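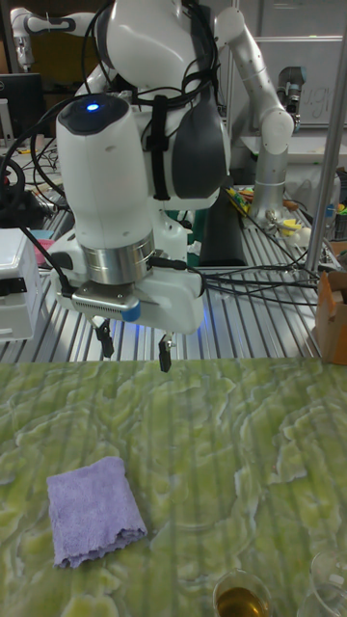 A folded cloth and two glasses on the green marbled cover.

The Geraghty Cup

Mairéad Cullinane had the fastest kart in the paddock and a seat that didn't fit, and she loved them both. The seat had been poured for her cousin, who was a head taller, so every hard left threw her an inch sideways and every hard right threw her back. She had stuffed foam down both sides and wrapped it in tape until it looked like a bad sandwich. It held. Mostly!

"You'll bruise," said her father.

"I'm already bruised," she said, and pulled down her visor.

Rindau is a short track, but what a track. It starts with a long run down to the Bowl, where you can go in three wide if all three of you are a little crazy, and then it climbs through the esses to a blind crest with a tire wall waiting on the far side. After that comes the hairpin, the back straight, and a last corner so bumpy that the old hands take it with their teeth clenched. Mairéad had dreamed about that last corner since she was eight. She had drawn it on her school folders, on the backs of receipts, on her own knee during a very long wedding.

She was number 251, and she was starting 11th.

That was the carburetor's fault. In qualifying the engine had coughed at the crest on every single lap, a wet little cough like a dog with a feather in its throat, and her father had spent the whole lunch break with the thing in pieces on a rag. He cleaned the jets. He held them up to the sky and squinted through them. He put it all back together and said he couldn't find anything wrong, which worried her more than if he had found a hole.

"Could be the fuel line," he said.

"Could be me."

"You don't cough."

The lights went out and she went. Oh, she went! The row ahead bogged down, the kid in the yellow Plastico suit went left, a gap opened on the right the width of a kart and a coat of paint, and she was through it before she had decided anything. Eighth into the Bowl. Somebody tapped her rear bumper and she laughed out loud inside her helmet, where it sounded enormous.

At the crest she waited for the cough. The engine sang straight through it.

She picked off one at the hairpin and another on the back straight, tucked so close in the draft that she could read the sticker on his bumper, CLATIX in blue letters with the X half peeled. Then the last corner, and the bumps, and the seat tried to throw her out of the kart altogether. Her ribs hit the foam. The foam hit the tape. The tape let go with a sound she felt more than heard, and a long gray strip of it flew up past her visor and away over the fence like a ribbon off a kite.

So now she was loose in there, sliding around like a pea in a drum, with nine laps to go.

What do you do? You hook your left knee against the tank and you hang on to the wheel. It was the ugliest driving of her life and it was fast. The kart liked it! With her weight flung over to the outside it bit into the hairpin in a way it never had all season, and she came off it half a length better than anyone around her. Fifth. Fourth. Her father was leaning over the fence with the board, and on it he had written only a question mark.

With two laps left she was third, and she could see the leaders squabbling. Dana Price had won here in October and was driving as if she meant to keep the place. Behind her was a boy from the coast who braked late everywhere and got away with it everywhere. They went into the Bowl side by side, came out side by side, and climbed the hill so close that their wheels were nearly knitting.

Mairéad hung back a little. It hurt to do it. Every part of her wanted to be up there in the noise. But she knew the last corner, and she knew the two of them would arrive there together, both wanting the smooth strip on the inside, with room on it for one.

They arrived together. The boy braked late and did not get away with it. He slid wide, Dana had to lift, and there on the outside, over the worst of the bumps, where no sensible person ever drives, was a whole empty piece of Rindau. Mairéad took it flat. Her teeth banged together, her knee came off the tank, her eyes shook so badly that she saw two finish lines and aimed between them.

One lap to go, and she was leading the Geraghty Cup.

She never could remember much about that lap afterward. She remembered the shadow of a bird crossing the track at the esses. She remembered her own voice, counting the corners out loud. And she remembered the crest, and the engine giving one small cough — just the one, as if clearing its throat to say something — and then pulling clean all the way to the flag.

Her father got to her before she had the helmet off. He was holding the board upside down and didn't seem to know it.

"What was that in the last corner?" he shouted. "What on earth was that?"

"Can we keep the seat?" she said.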